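Plondach Simulated Home: Pre-Run Inspection Checklist, with Comments
Applies to: the Jibrin search-and-fetch method, long evaluation runs
Inspected: 28th April
Result: passed with two items to follow up

A few words before the list, for anyone picking it up for the first time. We go through the home by eye before each long run, even when the automatic checks have come back clean, because a scene can load without a single error and still be quite wrong for the method. It takes a little patience, so do put the kettle on first. Comments are meant to be read along with the marks, and please add your own underneath if you disagree with mine!

1. Scene loads from a fresh start, no leftover objects from the last run
OK. Loaded three times from cold and got the same layout each time.

2. Small objects rest on their surfaces and stay put when physics is switched on
OK. I let everything settle for 50 steps before looking, as we agreed after the Puvance trials, when a good many of our failed fetches came down to things creeping slowly along a tabletop while the planner was still thinking. 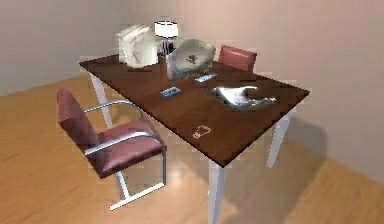 The creep limit stays where it was for now. I know there is a feeling that it could be looser, and for the big items I would happily agree, but the method scores a fetch against the starting position and a little drift early on makes the whole episode hard to read afterwards.

3. Shiny and see-through objects labelled for the depth check
OK, with a comment. These are the ones the method finds hardest, so I'd like them reported on their own line in the results and not folded into the average.

4. Routes between rooms open, floor joins level
OK. The planner found a path both ways. I'd still ask whoever runs the next batch to watch the first few crossings all the way through (dull, I know, but it has saved us before).

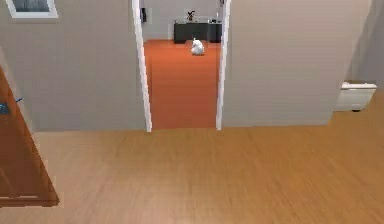 Crossings are where Jibrin ought to earn its keep, as it decides whether to carry on searching a room or give up and try the next one. The old Plamia baseline had no such choice to make and simply worked through the rooms in a fixed order. For a fair comparison both must start from the same list of 2,599 episodes. Of those, 2,397 have passed the reachability filter, and the rest are to be left out for both methods alike.

5. Doors: collision shape matches what is drawn
Follow up. The collision shapes were rebuilt this month and I have only compared the single doors properly.
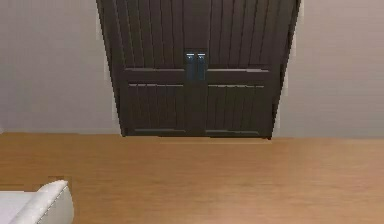 Door checks take longer than anything else on this list, and I'm afraid I ran out of afternoon. What I'd like next is a slow approach from straight in front, then one from each side, with the contact log open. On the dark double doors the two handles are mounted close together where the leaves meet, so look at whether the log gives a contact to the correct leaf or lumps the pair together. The grooved boards needn't have a collision shape of their own; a flat face will do nicely for our purposes and keeps the run quick.

6. Large appliances: fixed to the floor, moving parts named
Follow up. Fixed, yes. The names need another look, as the part list still uses the old wording in places and the method reads those names directly when it chooses where to search.

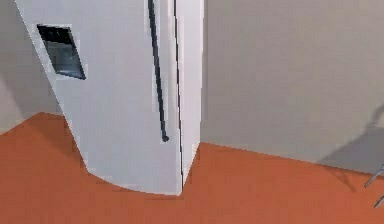

Item 6: refrigerator, lower and middle part of the front, with dispenser recess, dark handle and door seam.

7. Lighting the same from one load to the next
OK. Compared by eye and by the saved values.

8. Random seeds written to the log before the first episode
OK. Please leave this switched on, even for short tests.

9. Stop rule tested
OK. The run halts after 9 failed loads in a row and keeps what it has saved so far. I tried it on purpose with a broken scene list and it behaved itself.

Follow-up items 5 and 6 to be closed before the full comparison starts in May. Short practice runs may go ahead in the meantime, so long as they are marked as practice in the log and kept out of the results folder.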